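The Winter I Learned to Cook for One

By Tove Briem

I moved to Alelitz in December with two suitcases and a very optimistic idea of how often I'd cook. My apartment was above a shoe repair shop on Trallgate, and the kitchen was so narrow that I could touch both walls with my elbows (I checked, more than once!).

For the first few weeks I lived on toast. Then my downstairs neighbor, Sombat Wattanapong, caught me coming up the stairs with yet another loaf and asked what I was putting on it. Butter, I said. He looked so sad that I went out and bought a cabbage.

Cabbage is a wonderful thing to own when you live alone. It sits in the fridge for ages and doesn't mind being ignored – you hack off a wedge, roast it until the edges go dark, and throw on whatever cheese is hanging around. I ate that for 3 nights running and was perfectly happy.
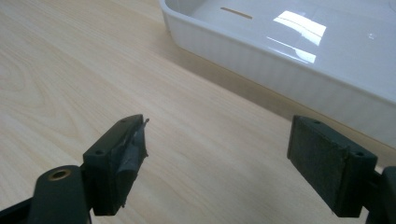

The hard part was shrinking everything. My mother's recipes feed a crew, and her fish stew starts with 600 grams of potatoes before you've even thought about the fish. I tried cutting it down to a quarter and ended up with a sort of salty soup. Half works much better, and you get lunch out of it too.

I also quit saving the good stuff for company. Sombat did come up for dinner now and then, and he always brought limes, but most evenings it was me, the radio and a real cloth napkin. I still have the napkin. It could use a wash.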